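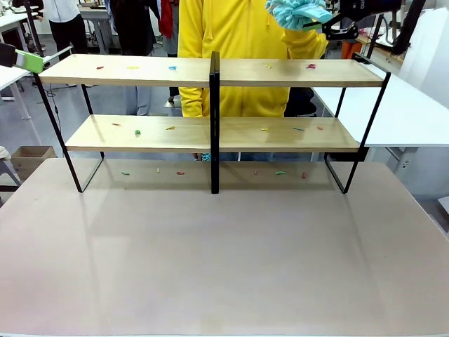
Inicio | Novedades | Tiendas | Prensa

NOTA DE PRENSA
25 de junio de 2022

Guto presenta Sorari, la estantería de sobremesa para los que guardamos hasta el último recorte

Os lo confieso: soy de las que no tiran nada. Un trocito rojo, otro amarillo, uno verde arrugado que seguro que sirve para algo... y así llevo años, con la mesa del taller hecha un confeti. Por eso me hace tantísima ilusión escribir esta nota, porque hoy sale a la venta Sorari, ¡y por fin puedo enseñarla!

Sorari es una estantería baja que se coloca encima de la mesa. Tiene baldas en tono madera clara y laterales negros de metal, inclinados, con las patas en forma de lazo. Son 3 niveles si contáis el propio tablero de la mesa, que hace de planta baja (a mí ese hueco me encanta para lo que estoy usando en el momento). Puestas dos juntas, los montantes negros se tocan en el centro y queda un frente corrido, con sitio de sobra para repartir los recortes de colores y verlos todos de un vistazo.

¿Y el polvo? Pues como en cualquier balda abierta, hay que pasarlo. Yo uso un plumero azul clarito de fibras gorditas, de esos que parecen fideos, y empiezo siempre por arriba. Primero aparto los retales — los pequeños se enganchan con nada — y luego bajo nivel por nivel.

La primera tirada es de 600 unidades. En mayo hicimos una preventa en nuestra tienda de Prelalari y volaron 200, así que si queréis pareja para la vuestra, no lo dejéis mucho. El resto está ya en Prelalari y en Workneh, donde además tenemos 2 montadas para que las toquéteis a gusto.

Contacto: Oficina de prensa de Guto, tienda de Prelalari | © 2022 Guto | Volver arriba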